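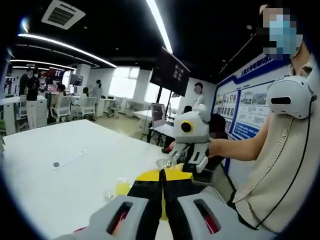 트룰츠카(Trultska)는 개인 작업실과 공용 공방에서 직접 조립할 수 있는 손잡이형 그리퍼 키트 '비슈트(Bisht)'의 조립 도면과 작업 안내서를 5월에 공개한다. 비슈트는 사람이 손에 들고 물건을 집는 동작을 기록하고, 그 기록을 로봇 팔의 동작 연습에 쓰기 위한 도구다. 개발은 공용 작업실 거게이트(Girgate)에서 진행됐다. 작업은 주로 넓은 흰색 테이블에서 이루어지며, 검은색 손가락 윗부분에 노란 패드를 붙인 그리퍼를 작업자가 손에 쥐고 테이블 위에서 움직이는 방식이다. 노란 패드는 기록 화면에서 손가락 위치를 찾기 쉽도록 정한 색이며, 안내서에는 다른 색을 쓸 경우 바꿔야 하는 설정값도 실린다.

키트 한 대의 부품은 나사와 와셔를 포함해 118개다. 조립에는 육각 렌치와 소형 드라이버, 니퍼를 사용한다. 납땜이 필요한 부분은 전원 연결부뿐이며, 납땜을 원하지 않는 사람은 커넥터가 달린 배선을 선택할 수 있다. 처음 조립하는 사람을 기준으로 한 예상 소요 시간은 3시간이다. 손가락 정렬은 별도 작업으로 잡았다.

설계를 맡은 닷 룩(Đạt Lục)은 "첫 번째 시제품은 손가락이 닫힐 때 끝이 서로 어긋났다. 레일을 바꾸는 대신 고정판의 구멍을 타원형으로 늘려서 조립한 뒤에 맞출 수 있게 했다"고 설명했다. 그는 이어 "고정판 나사는 마지막에 조여야 한다. 먼저 조이면 다시 풀어야 한다. 안내서 초안에서 이 순서가 잘못 적혀 있었고 최종본에서는 고쳤다"고 말했다.

시험에는 모양이 단순하고 무른 물건을 주로 쓴다. 스펀지를 집어 옮기고 내려놓는 동작이 기본 과제이며, 물건의 모양과 놓는 각도를 바꿔 가며 같은 동작을 반복한다. 개발팀은 한 대당 200회의 개폐 동작을 마친 다음 손가락 간격을 다시 재고, 벌어짐이 허용 범위를 넘으면 고정판부터 점검한다.
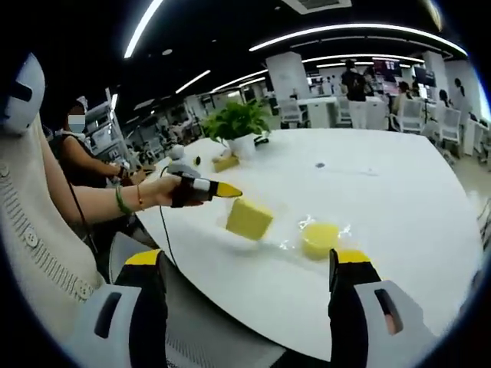

반복 시험에서 가장 많이 손본 부분은 배선이다. 초기 배선은 손목을 돌릴 때 커넥터 쪽이 당겨졌다. 현재 설계에서는 케이블이 몸체에서 나오는 지점에 고정 홈을 두었고, 케이블 길이에도 여유를 더했다. 작업자의 키와 테이블 높이에 따라 필요한 길이가 다르므로 안내서는 정해진 길이 하나를 제시하지 않고 팔을 뻗은 상태에서 재는 방법을 설명한다.

그리퍼를 로봇 팔에 연결하는 부분은 이번 공개 범위에 들어가지 않는다. 팔마다 끝단 규격이 달라 연결판을 따로 그려야 하기 때문이다. 다만 몸체 쪽 나사 구멍의 위치와 간격은 도면에 표시되어 있어 사용자가 연결판을 직접 설계할 수 있다. 개발팀이 쓰고 있는 연결판 도면은 치수 확인이 끝난 뒤 추가된다.

공개되는 자료는 조립 도면, 부품 목록, 배선도, 손가락 정렬 절차, 기록용 프로그램 설치 안내다. 도면은 수정해서 사용할 수 있으며, 수정본을 배포할 때는 원본의 판 번호를 함께 적어야 한다. 부품을 직접 구하기 어려운 사람을 위한 묶음 상품은 300세트를 준비하며, 래트빌(Latville)의 트룰츠카 창고에서 발송한다. 공구는 포함되지 않는다.

조립 중 발견한 도면 오류는 판 번호와 부품 번호를 적어 트룰츠카 자료실의 문의란에 남기면 된다. 정정 사항은 다음 판의 변경 기록에 반영된다.

문의: 트룰츠카 비슈트 담당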